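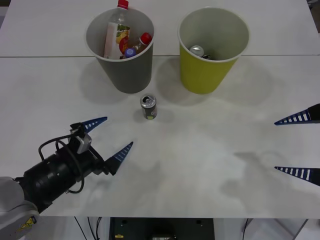

2018-10-03. Can and bottle sorting by remote control, left arm leading. I still don't believe that more demonstrations will fix what is wrong with this policy, and I am writing down why before Friday's discussion so that I can't pretend afterwards that I thought something else. The Wilura set now stands at 2726 episodes across all tasks, and the line from the planning meeting is that it "will generalise once we have enough". Enough of what? Today's start position has the can upright in front of the bins, between the two, with the left fingers open and coming in at it on a diagonal. It is a perfectly good start position. It is also very nearly the one we used in June, when I asked for more variety and was told it would come later.

Rule for the task is unchanged: bottles in the grey bin, cans in the yellow one. Bins side by side across the table joint, grey on the left. I did the driving in the morning and Carol Lambert took over after lunch.

What we recorded

31 episodes kept. I threw out 2 of mine. In the first I closed the fingers on nothing and sat there waiting for the can to move, and in the second I knocked the can over with the lower finger and then picked it up lying down, very pleased with myself, before remembering that the sheet says upright start, upright grasp. Carol thinks the second should stay in as a recovery. I think if we want recoveries we should record recoveries on purpose and label them, and not let them in by the back door because the driver was clumsy. Left it out for now. It is in the rejects folder under today's date if anyone wants to argue.

Median episode length 48 seconds. A person with one hand free would do this in about the time it takes to read the sentence. I know that is not the point, but the slow part matters: most of those seconds are the driver hovering over the can, trying to judge depth from a screen. The policy learns the hovering too. Run last week's checkpoint and it hovers beautifully. Then it closes early.

Driving notes

Wrist roll is still the awkward one. If you go in with the fingers flat to the table you get a clean close, and then you have a can you can't easily present to the bin. If you roll first, the lower finger hides the can in the wrist view and you are guessing. Carol rolls after the lift. I roll on the way in. So the set has two different habits in it for the same move and we have not marked which is which anywhere. I raised this in June as well.

The handset dead zone feels wider than it did before the Huditz update. Release notes say no change. I put the old profile back for a few tries and it felt better, which proves nothing, as I knew which one I was using. Someone should swap them without telling me.

Lag was acceptable all day. One hiccup mid-morning while the Vurport machine was copying, and I stopped until it had finished.

Carry to the yellow bin

Carol's version of the carry has the can on its side in the left gripper, silver lid leading towards the middle of the table, held in front of the bins. It looks tidy. My objection is that with the can that far into the gripper there is not much of it left for a camera to recognise beyond the lid, and the lid is the one part that catches the light. If the policy ends up keyed on a bright disc we will hear all about how well it handles cans until we give it a matt one.

Second objection, and this one I feel more strongly about: the grey bin is directly behind the gripper for a good stretch of this carry. Bottles with red caps stick up over the rim there in every episode we have. I would like to know whether the network is steering by the can at all or just by "go right from the red caps". It would be easy to test. Empty the grey bin, run it, see what happens. I have proposed it and it is on the list below the demo for the Parisi people, so it may be a while.

The release is the part that I find least convincing. From the driver's seat you can't tell when the can has left the fingers, so both of us open too wide and wait. Carol waits longer. There is a visible pause in the gripper trace at the end of every one of her episodes and a shorter one in mine.

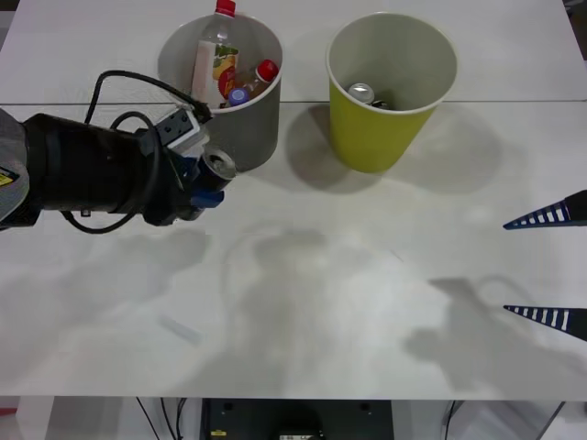 The other arm

The right arm did nothing today. It was powered, parked, fingers open and poking into the camera view. Its joint values are recorded all the same, and they go into training as a long flat line. I asked what we gain from that. The answer was consistency with the two-arm tasks. Fine, but then a two-arm policy trained on this has been shown, over and over, that the correct thing for the right arm to do near a bin is to sit still, and I would expect it to have learned that rather well.

Options as I see them:
- mask the right arm for single-arm tasks
- alternate the leading arm from one session to the next
- park it out of view and accept that the sets won't match

Carol prefers alternating. So do I, though it means moving the handset mounts each time and checking the right wrist zero, and the last check on that is in somebody's head and not in this book.

Lighting and shadows

Soft grey shadows all over the near half of the table whenever the left arm is out over it. They move with the arm. I was told augmentation covers this. I looked at what the augmentation does and it changes brightness over the whole image, so no, it doesn't cover a shadow that follows the gripper about. Low priority, but I want it written down that it was looked at.

Left to do

Mark roll-first and roll-after in the session file. I have done my own half from memory, and Carol is going to check hers against the video.

Blind swap of the two handset profiles.

Empty grey bin test, last week's checkpoint, can upright in the usual place. Then the same with the bins changed over. I have put my guess in a sealed note in the drawer under the handset charger. Please don't open it until both are run.

Cable on the left wrist: the loop is big enough to swing when I roll quickly. It needs a tie nearer the gripper. I didn't touch it mid-session as I didn't want half the episodes with it and half without.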